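Kitchen counter tips I picked up from a robot study

If you've been reading this page for a while you know my tips mostly come from my aunt, my own burned pans, and whatever readers send in. This month's batch comes from somewhere else entirely. My neighbor Osvaldo Tedesco works on a study called Vetatus, where they teach a robot arm to handle things in a play kitchen, and over a long dinner in December he told me what the thing finds easy and what drives it up the wall. I took notes on the back of a Zalberg receipt (I'd just bought hinges) and I've been rearranging my counter ever since!

First, the basic idea, as I understood it. They put one object on the counter, the arm goes for it, and they write down whether it got a proper hold. Then they move the object a little and do it again. They got to 2000 tries in all, in blocks of 200, with only one thing changed per block – where the jar stands, what's next to it, which way the arm comes in. That's the method, and it's a pretty good one for a kitchen too.
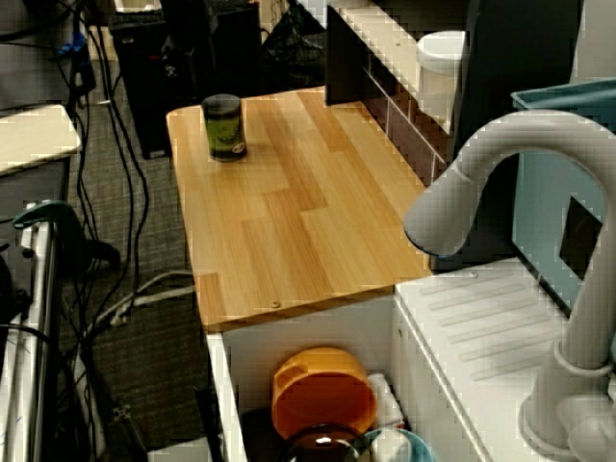
Tip one: change one thing at a time. When I reorganize, I go wild. I move the mugs, the oils, the cutting boards and the toaster on the same Saturday, and then for two weeks I can't find the salt and I have no clue which move was the bad one. So now I move one thing and live with it for 9 days. Why 9? That's how long it took me to stop reaching for the old spot with the coffee filters. Yours may be shorter.

Tip two: leave room for your hand. Osvaldo's clearest result was about elbow room. With a clear space on both sides of a jar, the arm missed now and then. With another jar pushed up close, it missed a lot more, and it tended to knock the neighbor over on the way in. I do exactly the same thing with my vinegar. I took everything off my counter and put back only what I could grab without looking, with a hand's width between each. The rest went in the cupboard.
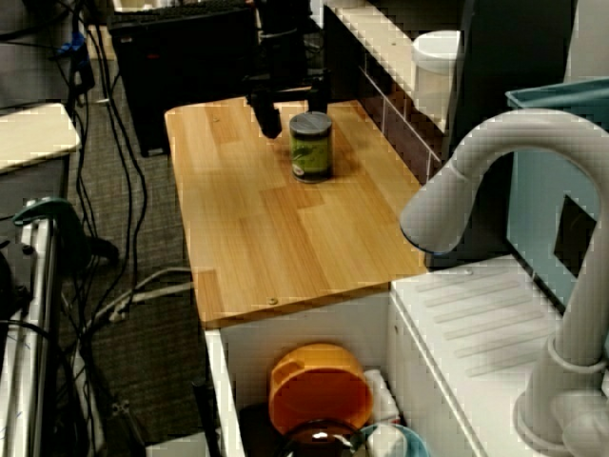
Tall things go in back and short things go in front, my aunt always said, and I never thought much about it until I heard how they set up their tests. An arm that comes down from above doesn't much care what's in front, but you and I reach in from the front edge, so anything tall up there is in our way. Look at the can with the gray lid, standing toward the back of the counter, with the wood in front of it left clear and the bowls kept in the open cabinet underneath. I've copied that one. My prep space is the front half of the counter now, and the coffee and tea stay in a line at the back. I can roll out a pie crust without moving a single thing, and my bowls are right at my knees where I want them.

Tip four is for jar lids. Their arm does better when it grips the body of the jar than when it goes for the lid, at least with the wider ones. If you have sore hands (mine get stiff in winter), try this: hold the jar low on the body with your weaker hand, with a damp dishcloth under it, and save the strong hand for turning. A wide rubber band around the lid helps too. I keep a few from the asparagus in a drawer. 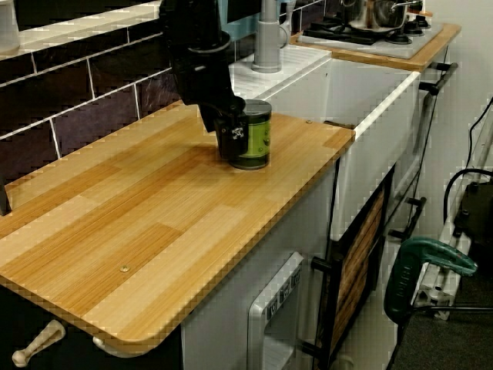 Down from above, with the gripper around the can.

Tip five, mark your spots. For each block they need the jar to start out in a known place, so they use bits of painter's tape on the counter and peel them off afterward. I tried it inside my pantry, a little strip for each can stack, and my husband has started putting the tomatoes back where they live. Don't leave tape on oiled wood for long, though. It took some of the finish off my board when I pulled it up, and I had to sand and oil that corner again.

While I'm on wood: a reader asked which oil I use. Plain food-grade mineral oil, warmed a little by standing the bottle in hot water, wiped on thin and left overnight. I used to buy the Galli one in the tin and it's fine, but any will do.
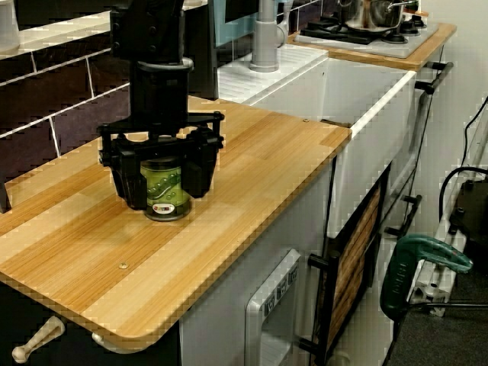 Tip six is keeping a tally. Osvaldo's group writes down the misses along with the hits, and the misses taught them more. I hung a card inside the cupboard door and made a pencil mark every time I knocked something over or opened the wrong door. By the end of the first week I had 16 marks, and more than half were for the same cupboard, the one where I'd put the glasses above the dishwasher on the side my dishwasher door opens against. I swapped it with the plates and the marks nearly stopped.

One last thing he mentioned, and I'm still trying it out. The arm did worse when the light came from behind the jar, and they fixed that by moving a lamp. My stove corner has the window behind it and I've always squinted at the spice labels there. I stuck a little Camader battery light under the shelf, on the near side, and I can read the paprika again. The batteries don't last very well, so if anyone has found a plug-in one with a short cord, write and tell me which.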